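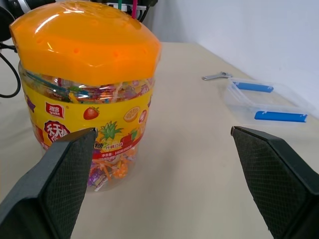 # Fixing laptops in Trornadden, one hinge at a time

The first thing I learned at Stakton, a two-room laptop repair shop near the bus station in Trornadden, is that you shouldn't put your own computer on the bench unless you're ready to hear about it. Mine got a thumb run along its lid, a little squeeze at the corners and then a sigh. "Hinge is getting stiff," said the owner. "You've got until December, maybe. You open it from the corner, don't you?"

I do open it from the corner. I had no idea it mattered!

She has been running the shop for eight years, and before that she worked in the returns department of a big electronics store, where her job was to decide which laptops went back to the maker and which went in the crusher. "I'd see a machine with a bad fan. Just a fan! And the form said scrap. I used to go home annoyed every single night." She asked me to leave her name out of this (she says the phone rings enough already), but she was happy to talk for most of an afternoon, with a screwdriver in her hand nearly the whole time.

## What comes through the door

I had expected cracked screens, and there are plenty of those. But what she sees most is heat. People bring in a laptop that has become slow and loud, sure that it's dying, and very often it's packed with lint.

"The air goes in at the bottom and out at the back or the side. Then folks use it on a bed for three years. The blanket covers the vents, the fan works like crazy, and it drags in every bit of fluff in the house. I pulled a piece out last month that looked like felt. You could have made a hat for a mouse."

A cleaning and fresh thermal paste costs 80 dollars at her shop, and she says it's the job she likes best, mostly for the look on people's faces when they come to pick the thing up. "They lean in to hear it. They think it's off."

Batteries come next. She keeps a metal box with sand in it by the back door for the swollen ones, and this was the only subject that made her really stern. If the touchpad starts to bulge or the bottom case won't sit flat on a table, she wants you to shut the machine down, leave it unplugged and bring it in. "Don't press it flat. Don't poke it. A man came in who had put a dictionary on his overnight."

And then there are the hinges. On many thin laptops the hinge is screwed into small brass inserts, and those inserts sit in plastic. When the hinge stiffens up, the plastic gives before the metal does, and the whole corner of the case can split. She showed me how to open a lid from the middle of the front edge, slowly, so both sides take the same load. I've been doing it ever since and feel quite smug.

## Thin, light and glued shut

I asked her whether laptops have become harder to fix, expecting a flat yes. Her answer was more interesting than that.

"Some have. When the memory is soldered to the board, you're stuck with what you bought, and I have to tell people so. That's not a fun talk. But the drives are mostly easy now, a single screw. Charging through the same port as everything else has been great for customers, though when that port goes, it's fiddly work. So it's mixed. I've opened cheap ones that were a joy and pricey ones where I wanted to cry."

What does she look for when she opens a model for the first time?

"Screws I can see. If there are screws hiding under the rubber feet, I already know what kind of afternoon I'm having. Then the battery - is it screwed in or glued? Then the keyboard. A keyboard is a part that wears out, people spill soup on it, so why would you rivet it to the case? I've counted rivets. I shouldn't, it's bad for me."

Her own machine is a chunky old business laptop with a scuffed lid and a mismatched key. She bought it used, swapped in a bigger drive and more memory, and sees no reason to change. She was so cheerful about it that I started looking up used business laptops on my phone right there at the counter.

## Buying used without regrets

This is the part I'd been waiting for, because Stakton also sells refurbished machines, and she'll give the same advice whether or not you buy one from her.

"Try every key. Open a blank page and type all of them. Plug something into every port. Open and close the lid and listen. Play a video for ten minutes and feel how warm it gets. And ask for the battery report, any seller can make one. If it holds less than 80 percent of what it did when it was new, that's fine, but then you should be paying less."

She also likes machines that were leased to offices, which tend to come in batches when the lease runs out. She gets hers from Praten, a wholesaler two towns over, and goes through each of them herself. Out of a typical box of them, she'll keep a couple back for parts.

And the one upgrade she'd choose, if somebody had money for only one?

"If it still has a spinning drive, swap that. Always. I did one for my neighbor's seven-year-old laptop, and he called me up to ask if I'd given him the wrong computer."

## The repair table

Once a month the shop stays open until 8 in the evening, and people can sit down and work on their own machines with her tools. She calls it Stan, after the first laptop she ever repaired, which still sits on the shelf over the sink and still starts up if you're patient. There's no charge except for parts.

"The first time they take the bottom off, their hands shake. Second time, they're telling the person next to them how to do it. I love that."

I've already signed up for the next one. I'm bringing the laptop with the stiff hinge, and she has promised to let me loosen it myself.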